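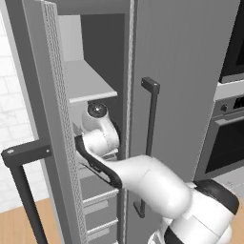

Tall fridge, left-hand door open.

Re: keeping bread past the second day

Edit, and everyone else who wrote in,

On 10/18/20 Edit Kovács wrote:

> I bake twice a week now and we still end up throwing out the end
> of every loaf. In summer it went mouldy in the bin, so I moved it
> to the fridge, and now it is hard by the next morning. My mother
> kept hers in a cloth in the pantry and I don't remember any waste.
> Is there a way of keeping a plain wheat loaf that works all year?
> Also, does it matter that I have changed flour? The shop in Biltov
> no longer has the Prerkine one and I am using whatever Bíró
> delivers.
>
> Edit

I'll take the fridge first, as it came up in most of the replies. A fridge does stop mould for a good while, but it is the worst place for the crumb. Bread goes stale mainly through a change in the starch, and that change is fastest at the temperatures a fridge runs at. Drying out is a separate matter, so wrapping the loaf tightly doesn't get round it. You can have a well-wrapped loaf that has lost hardly any water and is still firm and dull to eat.

The freezer is different. Well below freezing the starch more or less stops changing, and the only harm is done on the way down and on the way back up. I freeze on the day of baking, once the loaf is completely cold, in slices, with a bit of baking paper between those I think will stick. Slices go straight into the toaster. If you want a whole piece for the table, freeze half a loaf, let it thaw in its bag, then give it 15 minutes in a hot oven.

Warming also brings back bread that has already gone firm, up to a point. It has to be eaten soon afterwards, as it goes hard faster the second time. Brush the crust with water first if it feels very dry. I would not do this with anything that shows mould, and I don't cut the mould off and eat the rest either. Someone on the list suggested that last week and I disagree.

Your mother's cloth. I think there are two parts to this. The first is the pantry, which in an old house was cool in winter and not too warm in summer, and had some air moving through it. The second is the bread. A big loaf with a sour starter and some rye in it keeps far better than a small yeasted wheat one. The acid holds mould back and the rye holds water. If she was baking that kind of bread, the cloth was doing quite a small share of the work.
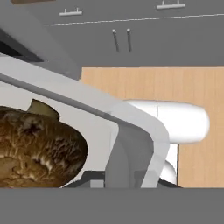
How long a loaf lasts is partly settled in the oven, and a lot of us take it out too early. A pale crust is thin and turns leathery overnight as moisture comes out from the middle. A properly baked one has more to give before it softens. I look for the sort of colour you get on a rough brown loaf, golden and tan in places, going to dark chocolate brown in others, with a few cream streaks left across it. Small dark pits in the crust don't bother me. If the whole top is one even light gold, I put it back for a while and check the underside before taking it out again.

For a plain wheat loaf that keeps better than most, this is what I do. I take 500 g of flour and swap a small part of it for rye, with enough water that the dough is slightly sticky and not pleasant to knead. The night before, I cook a spoonful or two of the flour with some of the water in a small pan until it thickens, let it go cold under a lid, and mix it in with the rest. It holds on to a surprising amount of water and you will notice the difference on the third day more than on the first. A bit of fat helps too. I use lard when I have it — oil is fine.

After mixing, leave the dough alone for 15 minutes before you start kneading. With a strong flour you can skip that, but I never do.

On the flour, yes, I think it matters, though less than people say. The Prerkine flour took more water than most, and if you kept your old recipe when you changed over, your dough may now be wetter or drier than you're used to in the hand. Go by feel for a couple of bakes and write down what you used. What Bíró delivers seems to vary from one delivery to the next. I had a sack in January that behaved well and another after it that wanted noticeably less water. I asked them about it and was told it was the same flour, so make of that what you like.

As for where I keep the loaf we are eating from, it stands cut side down on a board for the first day with nothing over it. After that it goes in a cloth bag inside a bread bin with a loose lid. In the hot part of summer I don't attempt more than a couple of days and freeze the rest at once. For the rest of the year I expect five days from the rye mix, the last of them as toast. Wipe the bin out with vinegar now and then and let it dry with the lid off. Old crumbs in the corners will start mould on a new loaf.

The ends can go to other things. Dry them right out in the oven after something else has been in it and grate them, or keep the cubes in a jar for soup. They must be fully dry before the lid goes on.

One question back to the list. Has anyone tried the Gavidex bread boxes, the ones with the vent in the side? I have read both that they are very good and that they are a plain tin box at a silly price. I'd like to hear from somebody who has used one through a summer.

Edit, if you send me your present recipe with the amounts, I'll go through it and suggest how much rye to put in.

Regards,
Andor Pap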